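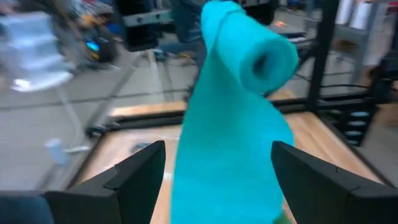
Teal cloth, hanging in front of the tabletop.

How to Store Microfiber Cloths in a Clear Bin Without Hating Them

Filed under: Shop and Utility Room

Microfiber cloths arrive in a tidy brick. You cut the plastic band, take one off the top, wipe something with it, and from that moment the brick is gone forever. What you own now is a heap. It lives on a shelf or in a bucket or behind the paint, and when you want a clean cloth you put a hand in and pull out the one that did the bike chain.

I got serious about this after buying a 24-pack and being unable to find a single cloth by the following Sunday. What follows is the system I've settled on. It uses a clear plastic bin, a table, and a level of attention I would otherwise have spent on taxes.

What you need

A clear bin with an open top. A handle cutout in the end wall is handy but you can live without it.
A table you can walk around, or at least get at from two sides.
Your cloths, washed and completely dry.
A second, smaller container for the ones that have seen things.
Masking tape and a marker.

The lid is optional. Mine spends its life lying next to the bin.

Why clear? I spent years with an opaque tub from the hardware place in Vurnport. It was a very good tub. It had latches. I have no idea what was in it for most of that time, and the people I share a workshop with didn't either, so everyone kept buying more cloths and putting them in. A see-through bin looks messier than an opaque one on any given day, and you do have to make peace with that. In exchange you can tell from the doorway whether there's a green one left.

Step 1: Clear the table and wipe it

Yes, wipe the table with a cloth before you deal with the cloths. Microfiber picks up whatever it's laid on. Sawdust, glitter, the crumbs of a sandwich you ate in April. It grabs all of it and keeps it, and then rubs it into the next shiny thing you love. If your tabletop is glossy, crouch down and look along it toward the lights, and the grit will show up.

Step 2: Shake each cloth out

Pick a cloth up by one edge and let it hang. Then give it a couple of good snaps, outside if the weather and the neighbors permit. A cloth that came out of the dryer in a roll wants to stay in a roll, and if you fold it that way you'll get a lump that pushes everything else in the bin sideways.

Let it hang for a second after the snap and look at it. You're looking for stains, stiff spots, and bits of leaf. Stiff spots usually mean old wax or glue, and that cloth should be demoted. Be firm. I kept a crunchy one for two years out of what I can only call loyalty, and it scratched a car door.

Step 3: Drop it on the table and find the corners
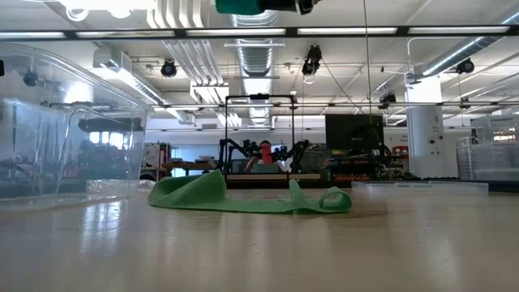 Most people skip straight to folding at this point, and it's why their folds look like origami done in a moving car. Let go of the cloth, then find one corner. Any corner. Pull it away from the pile until it lies flat, then follow the edge with your fingers to the next one. If part of the cloth has twisted into a rope, untwist it from the loose end toward the thick bit. Going the other way only tightens it, as I have proved many times.

Once you have all the corners out, smooth the cloth from the middle with the flat of your hand. Static will bring one corner back in. Put it out again. This is the closest the job comes to drama.

A note on surfaces: a slick tabletop is good for spreading cloths and bad for folding them, as the whole thing likes to skate off while you're making the crease. Hold the near edge down with your forearm. You'll look like someone guarding a test paper, but it works.

Step 4: Fold, or don't

There are two schools here.

The folders fold in half, then in thirds, and stand the cloths on edge in the bin like files. It looks wonderful. Every cloth can be seen from the top, and you can take one out and leave the others standing, up to a point. The point comes when the bin is half empty and the survivors start leaning on each other like people at a bus stop. A bookend fixes that. So does a brick, if you wash it.

The droppers simply drop the cloth in. I used to look down on the droppers. Then I timed myself folding the lot, and it took 30 minutes, and at the end of it somebody came in and grabbed a cloth from the middle. If your bin is shared with other people, dropping is a perfectly decent option, provided you've done Step 2 and the cloths going in are clean and flat-ish. What you lose in beauty you get back in evenings.

My compromise is to fold the good ones (glass, paint, anything with a screen) and drop the rest. The folded ones go at the end with the handle. The dropped ones go wherever they land.

Step 5: Load the bin from the middle

Lower each cloth into the center of the bin and then push it outward. If you start at the walls, cloths drape over the rim, and a cloth draped over the rim will end up on the floor as soon as someone walks past carrying a ladder. Reach right down before you let go. A cloth released from up high opens out on the way down and lands like a dropped umbrella.
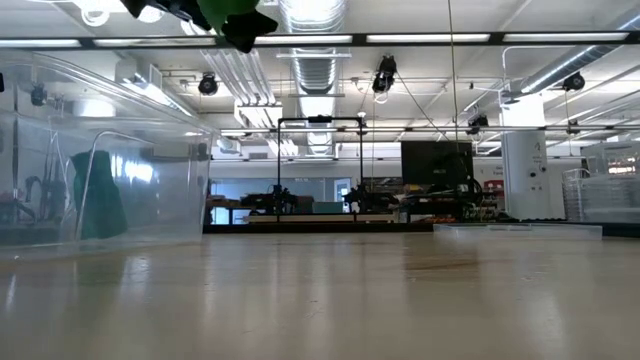

Looking across the tabletop, with the clear bin at left and dark green showing through its wall.

Don't pack them tight. If you have to lean on the pile, you need another bin or fewer cloths, and I think we both know which. Packed cloths come out in a clump, and then you're holding a clump, and nobody has ever put a clump back neatly. Fill the bin to a hand's width below the rim and stop there.

Label the bin with tape on the outside wall, even though you can see what's in it. CLEAN CLOTHS will do. The label isn't there to inform anyone. It's there so that you can point at it.

Colors, if you must

The usual advice is a color for every job. I tried the full version, with a chart. Green for glass, yellow for dust, blue for tools, pink for the sink, and a gray one that the chart called "general" and everyone else called "the gray one." It lasted until the first wash. Pink and blue came out closer in color than they went in, and the chart went up behind the fridge, where I believe it still is.

What has lasted is a much lazier rule. Greens and teals are for clean work. Anything else is for dirty work. People can remember one color family, and since most packs I buy seem to come in some shade between lime and swimming pool, I never run short. Don't get into arguments about where teal stops and green begins. I did, with a person holding a spray bottle, and I regret the whole afternoon.

Washing, briefly

Wash microfiber by itself. Put it in with cotton towels and it'll come out wearing them. Skip the fabric softener, which coats the fibers and leaves you with a cloth that moves water around politely. Low heat in the dryer, or hang them up. Cloths that have had oil or solvent on them stay out of the laundry and out of this bin altogether, and follow whatever the can says about disposal. That's the one part of this page I won't joke about.

Dry means dry. A cloth that's faintly damp in the hem will turn a closed bin into a pond. If you aren't sure, leave the lid off overnight.

Keeping it going

Once a month I tip the bin out on the table and go through it. It's dull and it's quick. Anything stained moves down to the dirty container, and anything in the dirty container that has gone past shame goes in the trash. The Tshabalala method, named after me by me, is to throw out one cloth every time you do this whether it deserves it or not. It keeps you from turning into the sort of household that owns 1,264 rags and can't open the closet.

If the bin itself goes cloudy, wash it with dish soap and one of your own cloths. Don't use the scratchy side of a sponge. I have a Rala bin that I scrubbed clean in the literal sense, and you can't see a thing through it now, so it holds extension cords.

Readers ask

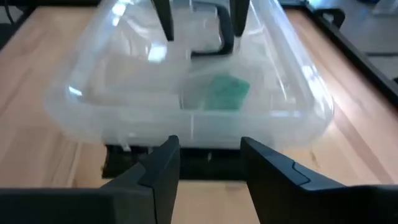
Should the cloths be stored with the lid on?

Only if the room is dusty. In a spare room or laundry closet an open bin is fine, and people are far more likely to put a cloth back if they don't have to move a lid to do it. In a shop where you sand or saw, put the lid on before you start and take it off when the air has settled. A loose cover is plenty.

How big should the bin be?

Big enough that the whole collection fits without pressing, and shallow enough that you can touch the bottom without putting your shoulder in. Deep bins grow a bottom layer. I emptied one at my old place in Pretasholm and found cloths with the store tags still on.

Can I use the same bin for sponges?

I wouldn't. Sponges are never as dry as they claim, and the cloths will take up whatever they give off. Put them in a rack by the sink where they can drip in public.

My cloths keep unfolding themselves. What am I doing wrong?

Probably nothing. Thick, fluffy cloths have opinions and thin ones don't. Fold the thick ones once less than you want to, stand them against the end wall of the bin, and go do something else with your Sunday.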